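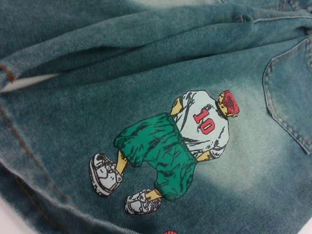

Getting the jeans ready to post

I finally sat down on Friday to deal with the bag of denim that has been under the spare bed since we moved to Moynihan Road. Most of it was plain and most of it was worn through at the knee, and that went in the rag pile. The pair with the basketball player on was a different matter. He has a red head, yellow arms and legs, baggy green shorts and a white shirt with a 10 on it, and he is printed straight onto the denim. My friend Colm Hegarty asked me two years ago whether I would ever sell them and I said no. I have changed my mind. They don't fit and I am not going to fit them.

Colm lives in Etar now, so they will have to go by post, and I wanted to get them folded and packed without creasing the print. I have ruined a printed T-shirt before by folding it straight down the middle of the design and leaving it in a drawer over the winter. The ink cracked along the fold and it never looked right after that.

This is how I do it now. Lay the jeans face up and do up the button and the zip. Smooth the legs down with the flat of your hand, working from the waist. If the cloth is badly rumpled, turn the jeans inside out and iron them on the wrong side, and keep the iron away from the back of the print altogether. Leave them to cool before you turn them back. Then find where the print is and plan the folds so that none of them crosses it. With most jeans this means the usual leg over leg fold won't do, and you end up with something that is a slightly odd shape. It doesn't matter. It is going in a box.

I put a sheet of plain tissue over the print before the last fold. Greaseproof paper works too. Newspaper doesn't, unless you want to read it off the jeans afterwards.

Pale denim marks very easily, so I clean whatever I am going to lay it on first. A damp cloth with a drop of washing-up liquid is enough for most things, and then a dry tea towel. The seams are where the dirt sits. I go along them with an old toothbrush, then wipe again.

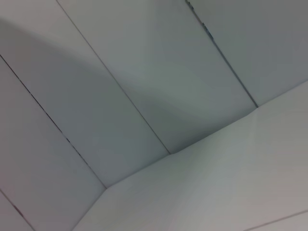 For the box I had been keeping one from Teltum that some shelf brackets came in. It was too deep, so I cut the sides down and scored a new fold with a butter knife and a ruler. I weighed one of the plain pairs on the kitchen scales to get an idea of the postage, and it was well over what I had guessed. Heavy cotton always is. I paid for the tracked service, as the last thing I sent Colm spent 13 days in a depot and nobody could say which one.

He offered me money and I said he could pay the postage and buy me lunch when I am next over. Pejman Vahidi, who I used to share a flat with, says I could have got a good price for them online. Perhaps I could. I looked at a few listings in March and lost interest when I saw how many questions people ask about inside leg measurements.

The rag pile is now cut up. I keep the good parts of the legs for patches and the rest goes in the shed for oiling the bike chain. The waistbands I throw away, after taking the buttons off. I have a jam jar of jeans buttons and have used two of them.

There is still a bag of jumpers to go through. I will do that when the weather turns.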